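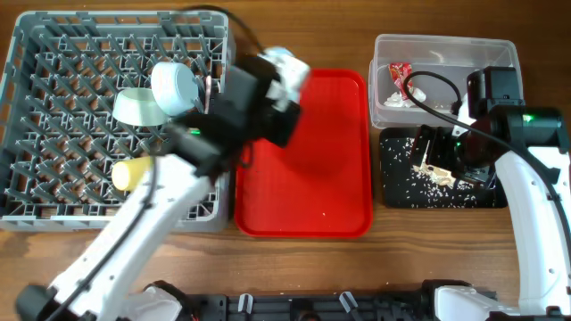
3.2 Rental Terms and Length of Stay

The survey covered motorhome rental firms in two regions, Vemham and Nasen. Both regions draw most of their visitors by road, and both allow overnight parking outside marked campgrounds for part of the year. A total of 700 rental agreements were coded by daily rate, mileage allowance, deposit and number of nights booked. Agreements that were canceled before pickup were left out.

Minimum stays differed more than daily rates did. Firms in Vemham asked for at least two nights in all months. Firms in Nasen asked for longer stays in summer and dropped the rule entirely in December, when many vehicles would otherwise stand in storage. Renters who faced no minimum did not, as a group, book shorter trips. This result agrees with the Prollen model of trip planning, in which the cost of learning to use a vehicle — its tanks, its hookups, its heating — is paid once and spread over the nights that follow.

Mileage terms had a clearer effect. Where the daily allowance was low, renters chose campgrounds closer to the pickup point and moved less often between them. Figure 2 plots the number of campground changes against the allowance for each region. The slope is steeper in Nasen, where the main campgrounds lie farther apart.

Figure 2. Campground changes per trip by daily mileage allowance, Vemham and Nasen.

Deposits were harder to compare. In 18 agreements the deposit was combined with a cleaning fee and could not be separated; these were dropped from the deposit analysis but kept elsewhere. The Khoo index, used in Section 4 to rank the firms by overall flexibility, gives deposits a weight of 30 percent, and the ranking should be read with this gap in mind.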